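Home Our work Team Test homes Jobs Contact

Company / Who we are

Fisik is a small company in Hamau. Carola Reinholz and Malte Hinrichs started it with one question: can a machine do the chores of a normal household yet? Our answer today is "some of them, on a good day".

We don't build robots. We test the software that should drive them, first in simulated homes and later in our workshop on Hagedorn street. Last year we ran 2,866 chore attempts, and 2,520 of them were in simulation. Wiping a table goes quite well. Putting clothes away is still hard – a machine must find the wardrobe, open it and not forget what it came for. Even going from one room to the next takes more planning than our customers expect.

Rooms from our simulated homes, with a wardrobe in one view and paneled doors with blue handles in the other:
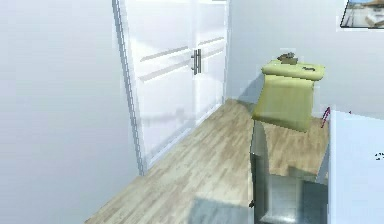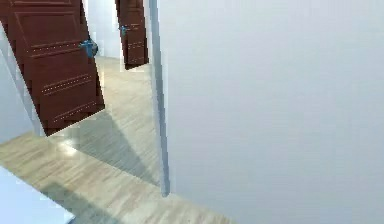
We publish the failures together with the good results, and we ask three people to check each report before it goes out. Our next project, Cevholm, begins in December and is about laundry. If you make home robots and want an outside opinion – please write to Malte.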